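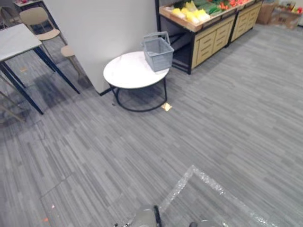 Grocery unit pricing should be set by law at one type size and one base unit per category. At present it is neither. The Jallovstead ordinance, in force since June, requires a price per unit on every shelf tag but leaves the unit to the store. Two jars of the same sauce can be tagged per ounce and per pound. The shopper has to divide by 16 in the aisle, and most won't.

Type size is the second defect. A tag may print the shelf price large and the unit price at a tenth of that height - legal, and unreadable from a standing position.

Retailers object to the cost of reprinting. A store with 1597 tagged items already reprints many of them whenever prices change, so a phase-in of 10 months would absorb most of the work. Small shops with fewer than 400 items could be exempt. The base unit should be the pound for solids and the quart for liquids, with no store option.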